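Drandby CT-60 cable tester, reviewed by Keerthana Warrier

The CT-60 is a bench tester for multicore cable up to 60 conductors. It checks continuity, shorts between cores, crossed pairs and insulation resistance at 500 V. I have used it since October on control cable and made-up leads, mostly 12-core and 25-core, with screened types now and then.

The main unit is a steel case with two rows of spring terminals on the front and a four-line display. Stripped ends go straight in. Cores from 0.5 to 2.5 square millimetres are held firmly. Finer strands tend to splay and need a ferrule. 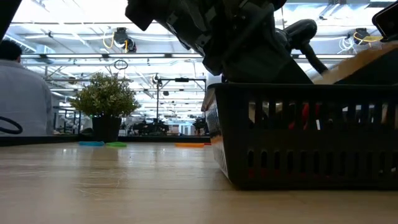 Black slotted basket on the bench top.

Setting up a test takes four key presses if the wiring pattern is already stored. A new pattern is learned from a known good cable, or typed in core by core, a slow job on anything above 12 cores. The memory holds 321 patterns, named with up to eight characters. Eight is too few. Our part numbers run to eleven, so we keep a printed list beside the unit.

Continuity on a 25-core lead takes under two seconds. The insulation test takes longer, and the time rises with cable length because the tester waits for each core to charge. On a full 700 m drum of screened cable it gave a "settle" error until I raised the dwell time in the service menu. The manual covers this setting in one line, under the wrong heading.
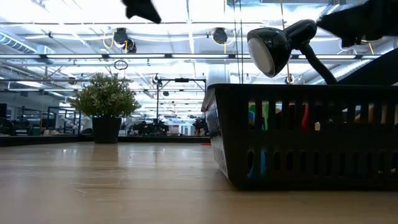

Resistance readings were compared with a Rudd bench meter on the same samples. Above one ohm the two agreed to the second decimal place. Below that the Drandby reads slightly high unless the test leads are zeroed first, and it does not remind you to do so.

I had one fault. The end terminal on the lower row stopped gripping after 2,545 tests by the unit's own counter. The supplier, Narnlow, sent a new terminal strip, and fitting it meant removing six screws and one ribbon connector.

The older Brostulell tester we had before is quicker to program and has a better display, but it stops at 32 cores and has no insulation test. For short leads of a few cores it is still the one I pick up.

Supplied with the CT-60: mains lead, two probe leads, printed manual. The carry case and USB lead are extra.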